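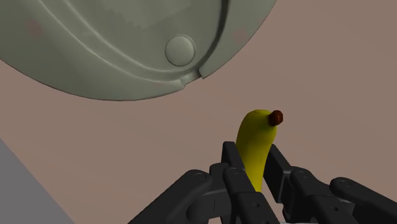 The Addo Gloss Set is a collection of transcribed marginal notes from printed law books of the 16th and 17th centuries. The notes were written by hand, mostly by students and lawyers who used the books, and they show which passages of the civil law were read with attention and which were passed over. Every note has one label for its function. We ask the annotators to label what stands on the page before they think about what the reader wanted. One and the same thing can be called "fruit" by one person and "grasp" by another, and both are correct in their own way, but a table with both words in one column is of little use. With the glosses we had the same difficulty, and the guidelines in labels.txt are the result of it.

Version and date

Version 3, released 2019-03-12. The first version was only for internal use in the Hedance project and should not be cited. The second version had a mistake in the folio numbers of the Trendell volumes (recto and verso were exchanged in two quires). If you still have this version, please replace it.

Contents

pages.csv: one row for each page, 1040 rows
glosses.csv: one row for each note, 4000 rows
labels.txt: the 9 labels, with definitions and borderline cases
hands.csv: a short description of every writing hand, where it could be separated from the others
sources.txt: shelf marks and the history of ownership, as far as we know it

All files are in UTF-8. The separator is a semicolon, as the notes themselves contain many commas.

Sources

The books come from two private libraries, Flamard and Trendell. The Flamard books are mainly editions of the Institutes and of parts of the Digest, with wide margins and many notes. The Trendell books are later and more practical: consilia, formularies for notaries, and a treatise on dowry which was bound together with a fragment of another work. Both libraries gave permission for the transcriptions to be published. The page scans are not included. 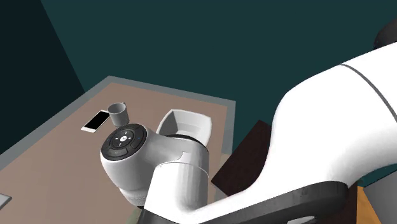
Figure 2. Simulated robot arm, white with black and dark grey parts, reaching over a long table.

Transcription

Abbreviations are expanded in round brackets. Where the reading is doubtful, a question mark follows the word directly, without a space. Letters lost by trimming of the margin are given as three points in square brackets, also when it is possible to guess them. We did not correct the Latin. References to the legal sources are kept in the old form, with the first words of the title, and the modern reference stands in the column ref_modern. This column is empty where we could not identify the passage.

Known problems

The label "memory aid" was used too freely in the Flamard part. In May we will look at these rows again. Two hands in the Trendell formulary, T4 and T5, are perhaps one person at different ages. Underlinings and pointing hands without text are not recorded, so the set is not suitable for a study of how much a book was used.

Use and contact

You may use the data for research and teaching if the source is named. Please cite as: Senyo Kpodo, Addo Gloss Set, version 3. Corrections are welcome, and it helps me if you send the row number together with the shelf mark.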